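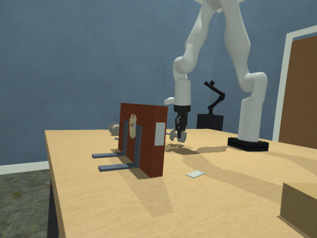

À quoi sert ce jeu de données ?
À comparer des politiques de manipulation apprises sur des scènes simulées dont seuls l'éclairage, les textures et la pose des objets changent d'un épisode à l'autre.

Purno – fiche du jeu de données

Purno regroupe des épisodes de manipulation sur table, produits dans le simulateur Brorneck. La version présente remplace la précédente, dont les étiquettes de contact étaient décalées d'un pas de temps. Les scores obtenus avec l'ancienne version ne sont pas comparables et ne doivent pas figurer dans le même tableau.

Contenu

Le jeu compte 200 épisodes répartis sur 40 agencements de scène, donc plusieurs épisodes par agencement. Un agencement fixe le mobilier, la position du socle du bras et la liste des objets. La graine aléatoire détermine le reste. Un agencement a été retiré de l'évaluation après vérification des collisions : les scores publiés portent donc sur 39 agencements. Il reste dans l'archive, avec le champ « exclu » à vrai.

Les scènes reprennent un même type de pièce : table en bois clair, mur bleu-gris, plinthe blanche, porte brune dans un cadre blanc. Le bras principal est blanc, avec une pince noire à deux doigts terminés par des patins gris clair. Un second bras, plus petit et noir, figure à l'arrière-plan. Il n'est pas commandé et ses articulations n'apparaissent pas dans le vecteur d'état.

L'objet principal de la série illustrée en tête de fiche est un panneau rouge sombre posé debout, avec deux équerres bleu ardoise contre sa face. Les petits éléments posés sur la table servent de distracteurs. Ils ont une masse et peuvent être déplacés par contact, mais aucune récompense ne leur est associée.

Format

Un dossier par épisode. Chaque dossier contient les images rendues, un fichier d'états, un fichier d'actions et un fichier de métadonnées en JSON. Les actions sont exprimées comme des déplacements relatifs de l'effecteur, dans le repère du socle, plus une commande d'ouverture de la pince. Les angles sont en radians et les longueurs en mètres.

Champs principaux des métadonnées :

agencement : identifiant de la scène
graine : entier utilisé pour le tirage des textures et des lumières
succes : booléen, calculé sur l'état final
contact : liste des pas de temps où un doigt touche l'objet principal
exclu : booléen

Les images de profondeur sont fournies sans bruit. Le script de dégradation est livré à part, avec le modèle de bruit Trarham. Il faut préciser dans toute publication s'il a été appliqué.

Méthode de collecte

Les trajectoires proviennent d'un planificateur ayant accès à l'état complet de la simulation. Une perturbation est ajoutée à la pose cible de la pince avant l'approche, puis corrigée en cours de mouvement. Les épisodes où la correction échoue sont conservés. Les retirer augmente le score de clonage de comportement sur les scènes d'entraînement et le fait baisser sur les scènes tenues à l'écart – le détail est dans le journal des expériences.

Protocole d'évaluation

Chaque politique est entraînée avec 3 graines. On rapporte la moyenne par agencement, puis la moyenne sur les agencements. Ne pas moyenner directement sur les épisodes : certains agencements contiennent davantage d'épisodes exploitables que d'autres.

Un essai est réussi si l'objet principal se trouve dans la zone cible et si la pince est ouverte au dernier pas. Un objet renversé compte comme un échec, même à l'intérieur de la zone.

La référence fournie est la politique Nägeli, un réseau convolutif suivi d'une tête à horizon court. Les poids et la configuration sont dans le dossier « reference ».

Limites connues

Les ombres sont douces dans presque toutes les scènes. Une politique entraînée uniquement sur Purno supporte mal une lumière directionnelle dure.

Le frottement des doigts est constant. Aucune tentative n'a été faite pour l'ajuster sur du matériel réel, et le jeu ne permet pas de conclure sur le transfert vers un bras physique.

Les objets sont tous rigides. Il n'y a ni tissu ni liquide.

Le second bras étant toujours immobile, les modèles apprennent à l'ignorer. Ne pas utiliser ces données pour évaluer la coordination à deux bras.

Historique

Avril : correction des étiquettes de contact, ajout du champ « exclu ».
Mai : ajout du script de dégradation de la profondeur.

Licence et signalement

Usage de recherche uniquement, redistribution permise avec cette fiche. Les erreurs d'étiquetage se signalent dans le gestionnaire de tickets du dépôt, en indiquant l'identifiant de l'agencement, la graine et le pas de temps concerné.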